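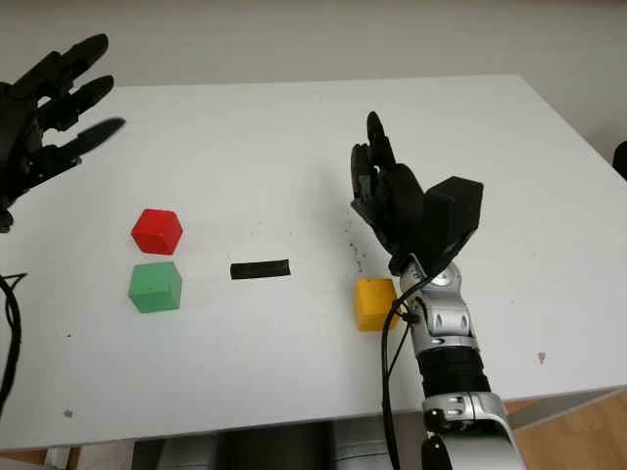
Minutes taken by Kwadwo Agbenyega, 7/19/18

Present: Camenzind, Agbenyega, the Jukent people by phone.

1. Cube task. We have 200 examples and want 300. Meinrad proposed a fourth color. Red, green and yellow were felt to be trouble enough.

2. Black strip on the table. Stays put until the set is done.

3. Specks. Wipe the table between batches of 30 — Meinrad to buy cloths, again.

4. Name. Ilholm or Dedimeo. Deferred to October.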